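Flor Rivadeneyra
Saturday, November 1, 2025

1/ Spent the morning on one small thing in the kitchen: the chopsticks and the serving spoons. Writing it down in one place, as a few people asked after my last thread on the dish rack.

2/ We eat with chopsticks most nights. They get washed after dinner, they go in the caddy, and they come out again the next day. Pairs get added and pairs go missing. I hadn't emptied the caddy all the way since May.

3/ First step was moving everything to the dining table. The counter by the stove is taken up by the rice cooker and whatever bowls are out, and I wanted to be able to spread the chopsticks flat and look at them.

4/ The caddy is plain white plastic with two compartments and a row of oval slots near the base. It stands on a clear tray that catches the drips. It cost $6 and I never took the barcode label off. If you are buying one, check that the tray comes away from the holder. The one I had before was a single molded piece and I could never get a brush into the corners.

5/ What I do with the compartments: chopsticks on one side, spoons on the other. It drifts. By the end of a week there are chopsticks on both sides and spoons wherever they fit.
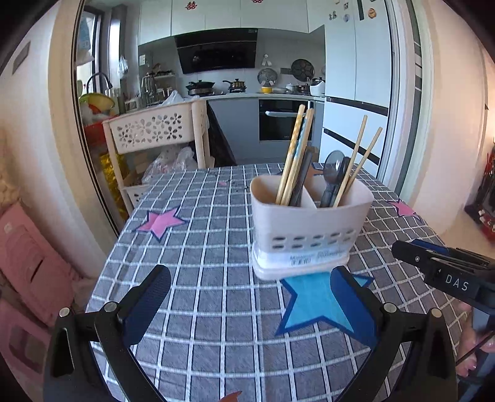 Same table, same morning:
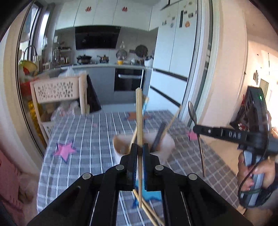 6/ Going through wooden chopsticks. I pull a bundle out, stand it on end and tap it on the table so the tips line up. Any that are shorter or bent show up right away. After that I lay them down and roll each one under my palm. A straight one rolls and a warped one wobbles.

7/ Things that send a wooden chopstick to the discard pile at my house:
a crack that a fingernail catches in
fuzzy or split tips
dark spots that don't scrub out
a sour smell when you hold it close
Slight color change is fine. Ours all get darker at the eating end after a while and I leave those alone.

8/ Matching pairs took longer than I expected. I match by length first, then by how thick the square end is. I gave up on matching the grain. If two sticks are the same length and neither one wobbles, they are a pair now.

9/ Someone will ask about the singles. I keep a few. They are good for stirring a jar of pickles, poking the drain hole of a plant pot, and leveling flour in a cup. They live in the tool drawer so they don't work their way back to dinner.

10/ Washing. Hot water from our tap comes out at 125 degrees, which is plenty for this. Dish soap, a stiff brush, and I scrub along the stick toward the tip. Wooden ones don't soak. I used to leave them standing in a glass of water overnight and I think that is what ruined the Priltura set my aunt gave us.

11/ The caddy needs more attention than the chopsticks do. Gunk builds up on the floor of each compartment and around the slots. A bottle brush gets the inside. For the slots I use a cotton swab, and then rinse from the outside in. The tray gets a wipe and it's done.

12/ Drying is the step I used to skip. Lay everything out on a towel in a single layer, turn it once, and wait until it's dry all the way to the tips before it goes back in. The slots help with air, but they can't do much for a tight wet bundle.

13/ Which end up? I've had this argument with Olanrewaju Igwe for years. He puts the eating end down so that nobody's fingers touch it. I put the eating end up so it isn't sitting in whatever collects at the bottom. We agree that washing your hands before you set the table matters more than either.

14/ Spoons next. The gray plastic ones are for rice and soup at the table and can stay in the caddy. I checked the edges for rough places and melted bits. Metal spoons go in the drawer, where there's a divider for them. They are heavy enough to tip a light cup when they all lean the same way.

15/ Cooking tools never go in the caddy now. The ones for the wok stay near the wok. When they shared a holder with the table things, everyone grabbed the wrong one, and the tall handles got knocked every time somebody went past.

16/ While the table was in use I also dealt with the cloth. Crumbs and scraps end up under anything that stands in one spot, so I lift the caddy, shake the cloth out over the sink and put it back. The stars on ours are appliqué and the edges hold on to crumbs. A dry toothbrush gets them out.

17/ Cloth goes in on cold, inside out, and hangs to dry. I ran it hot one time and one of the points started to lift. A few stitches fixed it.

18/ Question from a reply earlier: bamboo, wood, metal or resin? For everyday I like plain wood with no coating. It grips noodles. Metal lasts longer and is slippery. I have used a Drolleo resin pair at a friend's place and they were fine, a little long for me.

19/ Another one: how often do I do all this? The caddy gets a rinse once a week when I do the dish rack. The full sort, with the rolling and the matching, I'm going to try every 3 months. It's in the calendar.

20/ Takeout chopsticks: we had nearly 100 in a plastic bag, still in their paper sleeves. I kept a handful for picnics and offered the rest on the building message board. They were picked up before lunch.

21/ Still on the list for this weekend: the shelf of the rolling cart, which has turned into the place for plastic bags, and the magnets and notes on the fridge door. Some of those notes are from last year. I'll start with the bags and add to this thread when I get there.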